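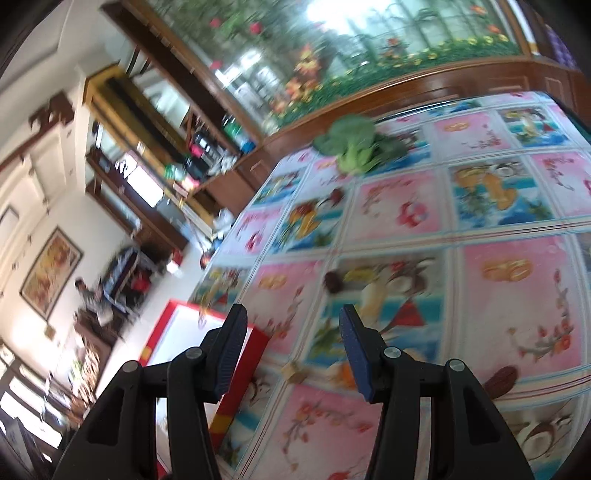

Amna Baloch
14/08/2018

Okay, so I finally bought a new tablecloth for the dining table, and I have been walking past it all morning just to look at it. Plastic, wipes clean, grid of panels, pink ones with little red and orange flowers and blue ones with fruit and birds all over them. I love it so much!

Got it at Baptista, the housewares place in Gradton, for 11 dollars. I went in for dish towels (did not buy dish towels) and spent way too long at the roll deciding between this and a plain green one my sister would have approved of.

It went on a bit crooked the first time and I had to start over from the short end. If yours has fold lines, lay it out in the sun for a while first, they relax nicely.

My favorite panel is the one with the banana and the coconut. My mother had a cloth with fruit on it when we were small and I would sit there choosing what I'd eat first, so maybe that's where this comes from.

I did worry it would be too much next to the big glass cabinet, with all those orange and yellow and red flowers showing in the glass. Paweena says there's no such thing as too much, and she has eyes, so I'm going with it.

Broccoli is for tonight, by the way, with garlic and a lot of lemon. Rui, Vitória, if you two are still coming, bring bread please, and come hungry!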